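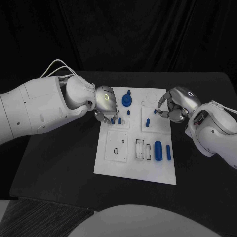 Blue pegs on a white board, black curtain behind.

4/5/24

I moved to Tredamton in February and have now been commuting by bus for long enough to have opinions about it.

The old drive was 12 miles each way. The bus is the 79, which starts at Escobedo Street and goes over the hill to Ellero, where I get off and walk 10 minutes to the office. Door to door it takes longer than driving did. I read on the way in and mostly look out the window on the way back.

I sold the car for 3,000 dollars, less than I wanted. The buyer noticed the tires. After insurance and gas I still come out ahead, even with a monthly pass and the odd cab when it rains hard.

What I miss is the grocery run. With a car I shopped once a week and didn't think about it. Now I carry two bags home most evenings and have learned which things are heavy. Cat litter is the worst. I finally set up a delivery for that and for canned tomatoes, and felt bad about it for a day.

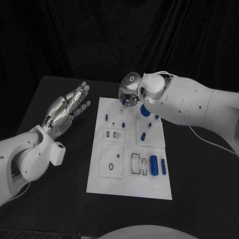

Silver hand on the left, fingers open.

The last 79 leaves Ellero earlier than it should. I have missed it twice, both times by staying for one more drink, and the walk over the hill has no sidewalk past the Garuvent warehouse. I bought a reflective vest after the second time — ugly, but it folds small.

The schedule posted at my stop is out of date, so go by the one on the driver's side of the shelter at Escobedo. Exact change only if you don't have the pass.

Next month I want to try biking it, at least the flat half.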